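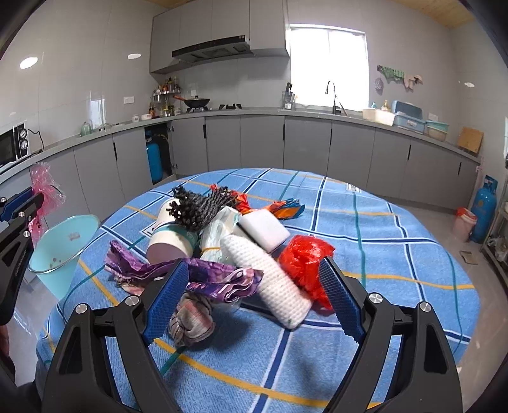 Kitchen table as sorting station: does it work?
Home & Household > Decluttering

juniper_l
I keep reading that the way to deal with the junk drawer is to dump the whole lot on the kitchen table and not get up until it's sorted. The book my sister lent me (the Lorkatham Method, $34, I have opinions) is very firm on this. One pile, one table, one sitting.

Has anyone here done it and still had a clear table by dinner? I've tried twice since November and both times I ended up with cords, a sponge, half-open packets and a lot of crinkly wrappers, which I then pushed to one end so we could eat. I'm not convinced the pile is doing anything except moving.

gsmyung
It works if you don't make one pile. That's the flaw. You tip everything into a heap and then you have a heap. I lay down four tea towels and deal things out like cards.

juniper_l
The book says sorting into groups before you've "faced the pile" is cheating.

gsmyung
The book wants you to buy the next book.

Hwa-young S.
I'll defend the pile a bit. When I did ours I found three packets of the same thing open at once, every one of them held shut with a rubber band. I wouldn't have noticed if I'd done it a drawer at a time. You do need to see it together once.

Once, though. Not every Sunday.

iulian_b
Cords are a separate job and should never be on the table with food packets. Sorry, but I feel strongly about this. A bundle of cords drags everything along with it. You pick up one loop and half the pile comes too. Mine live in the laundry on a hook.

Also, wrappers. Why are empty wrappers getting as far as the sorting stage? Rubbish goes in the bin on the way to the table.

juniper_l
Because half of them aren't empty, Iulian. You can't tell until you've unfolded them. I had a folded packet I was certain was rubbish and it had two biscuits in it.

iulian_b
Two biscuits is rubbish.

Eun-ji C
Strong disagree, two biscuits is morning tea.

On the actual question: I've done the one-sitting thing with a timer set for 40 minutes and I get through maybe half. The method assumes you know where each thing is going to live. If you don't, you're only looking at it in better light. I've got a round table too, which makes it worse, no corners to use as categories.

Hwa-young S.
Do you take the tablecloth off first? I leave mine on and gather up the corners at the end to tip the crumbs out over the sink. Check cloth, hides a multitude.

Eun-ji C
Off. Small things disappear on a check. I lost an earring back on a plaid one for a week.

gsmyung
Cloth on, for me. Otherwise you scratch the table with whatever's sharp in there.

juniper_l
So that's four people and no agreement on the cloth, the cords or the biscuits. What about the tubs? Holteck has those drawer inserts on special and every second comment under their ad says "life changing". I have doubts about anybody's life being changed by a divider.

iulian_b
Bought them. They're fine. They slide about if the drawer is deeper than the insert, and mine is. Cut-down cereal boxes did the same job for nothing.

Hwa-young S.
I use cereal boxes as well. They go a bit grubby by winter and you make new ones.

Eun-ji C
Measure the drawer before you buy anything. I didn't.

juniper_l
Right. I'll try Gil-soo's tea towels on the weekend, cords banished to the laundry, cloth off. If it's all shoved down one end again by dinner, the book goes back to my sister with a note in it.

gsmyung
Keep the sponge out of it as well, it belongs at the sink.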